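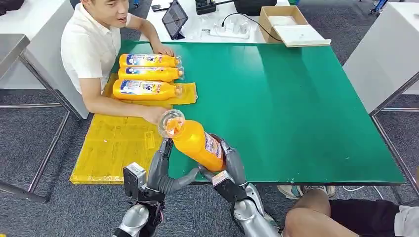
The logistics office has reviewed the questions raised on this list about the December call-up exercise at the Vollberg training area, and the answers below replace the guidance circulated with the first warning order. Units should read them together with Annex C, which remains in force except where stated. The packing rules in particular have changed. Bottled stores are now to travel on their sides and close together, with every cap pointing the same way; upright stowage is no longer accepted at the loading point. Loads that do not meet the revised rules will be returned to the unit for repacking and will lose their place in the movement order.

Mr. Nimri's message is quoted for reference, and his points are taken in turn.

> On 23 Nov 2024, Imad Nimri wrote:
>
> Colleagues,
>
> On behalf of the second transport company I would ask for clarification on four matters before we publish our own orders.
>
> 1. The warning order gives the reporting point as the north gate at Vollberg, but the route card sends our vehicles to the Kramer warehouse first. Which is correct for the advance party?
>
> 2. Are reservists who completed the spring exercise expected to attend again, or may they be held at home station on standby?
>
> 3. Our load lists were entered in Tunent last month. The system now shows 3978 line items awaiting approval, and we can't tell which of them belong to us. Should we submit again?
>
> 4. Annex C refers to a contractor escort for fuel vehicles. We have had no contact from Rendico and do not know whom to call.
>
> I would also note that several employers have asked us for written notice and have not yet received it.
>
> Imad Nimri
> Movement control, second transport company

Reporting point. The route card is correct. All vehicles report to the Kramer warehouse, where loads are inspected and sealed, and proceed to the north gate only after release. The advance party follows the same route but does not wait for inspection unless it is carrying stores. Personnel arriving by bus go directly to the north gate. A corrected warning order will be issued under the same reference.

Attendance. Reservists who completed the spring exercise are not exempt. The purpose of the December exercise is to test notification and assembly for the whole brigade, and a company that reports with part of its strength already excused gives the staff no useful measure. Commanders may grant individual deferrals for medical reasons, for examinations or for hardship. Deferrals for any other reason are to be forwarded to Fatemeh Hosseinzadeh in the personnel section, who will reply within 9 working days.

Load lists. Please do not submit again. The queue shown in Tunent covers every unit in the exercise and is being cleared in order of movement. Duplicate entries are the main reason for the present delay — almost 100 of them were removed by hand last week. Each unit can see its own items by selecting its movement number before opening the approval page. Wing-sze Hsu will extend access for any clerk whose account has lapsed.

Fuel escort. Rendico has confirmed that it will provide escorts on both movement days. Drivers should expect a call from the escort supervisor on the evening before departure. The liaison officer on our side is Captain Parvaneh Tehrani, and questions on timings or road permits should go to her first.

Employer letters. These were held while the dates were being confirmed and have now been released. A reservist whose employer has received nothing by the end of the month should ask the company office for a signed copy. The letter states the length of absence as 31 hours, including travel, and employers should not be told to expect a longer period.

Two further points arise from the planning conference. Live ammunition will not be issued at any stage, and the range at Vollberg stays closed to all units for the duration — requests to combine the exercise with annual qualification shooting have been declined. Radio checks will be held on the frequencies in Annex F, which is distributed separately and is not to be posted to this list.

Replies should be sent to the list only where the answer is of use to other units.

Fereshteh Zamani
Head of Logistics Planning
Brigade Reserve Office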